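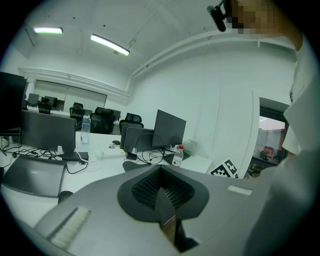 narnell-grip-compare

Wrist-camera recordings from two hand-held grippers, the Narnell and the Viststead, made to settle an argument between Muthoni Masanja and Ansel Pennington. The argument continues.

Contents
22 sessions per gripper, 40 grasps per session. One folder per session, with video, finger width and a notes file. Ansel's notes are short. Muthoni's include opinions.

Grippers
Narnell: mesh-lined opening, heavier in the hand, forgiving with bottles.
Viststead: lighter, quicker to close, drops pens with real commitment.

Setup
Recorded in our office, at working desks, cables and all. Marker board on the desk for calibration; if it moved mid-session, the notes say so, usually in capitals. Faces are pixelated.

Known problems
Finger width drifts on the Viststead after long sessions. Run fix_width.py first, then run it again — we don't know why either.
The April sessions use the old Vustovik controller and lag the video by 2 ticks.

Loading
python load.py --gripper narnell

Last updated 09/09/2025. Complaints to Muthoni, patches to Ansel.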